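Tonumell two-finger gripper kit

For white-bodied bench arms. Left and right fitting. Sold singly or as a pair.

We've been making grippers at Kisetach for a while now, and the Tonumell is the one we keep reaching for ourselves! It's a simple two-finger hand with swappable pads and a small wrist camera that looks straight out past the fingers. It bolts on, plugs in, and you can be picking things up before your tea's gone cold (well, if you've already got the arm set up and the cable plan sorted – more on that further down).

Dagmar Vrabec drew the first version for the Vostovow training bench, where people kept asking for a hand that could manage soft and awkward things as well as blocks and tins. The fingers have been through a good few changes on that bench. The current ones are white, smooth on the outside and slightly angled, so that the pads meet flat when the hand closes.

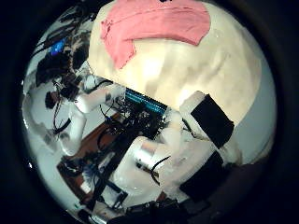
The pads are the part we get the most mail about, and quite right too. They're a plain black rectangular block on each finger, held by two small screws from behind, and you can change a pair in a couple of minutes with the key in the box. Black was Dagmar's choice: against the white fingers they show up sharply in the wrist camera, so you can tell at a glance where your grip is, even with something big and pale like that cream-coloured shape filling half the view. We tried grey ones in March and went straight back. Spare pads come in soft and firm, and I'd start with soft if you mostly handle cloth.

The camera has a very wide round view. It takes a little getting used to, as straight edges bend near the rim, but you get the fingers, the work and a good stretch of the bench all at once. It's lovely for two-arm jobs, where you want to keep an eye on the other arm while this one is busy. The software will flatten the middle of the picture for you if you prefer that. I leave it round.

Cables. Please give these some thought before you start! The hand has a power lead and a camera lead, both thin and black, and both need enough slack to follow the wrist all the way round. Make a loose loop at each joint and clip it there. If you're coming from the older Pfeiffer bracket, the holes line up but the clips don't, so use the new ones from the bag.

What's in the box
Gripper hand with wrist camera
2 soft pads, fitted
2 firm pads
Power lead and camera lead
Cable clips, screws and hex key
Printed fitting guide

Good to know
Lifts up to 300 g with the soft pads
Camera lead is 5 m long
Left and right hands are mirror images, so check which side you need before ordering
Arm and bench not included

Fitting guide last updated 24 Apr 2026. Older hands can take the new pads without any changes, and we still stock the old clips.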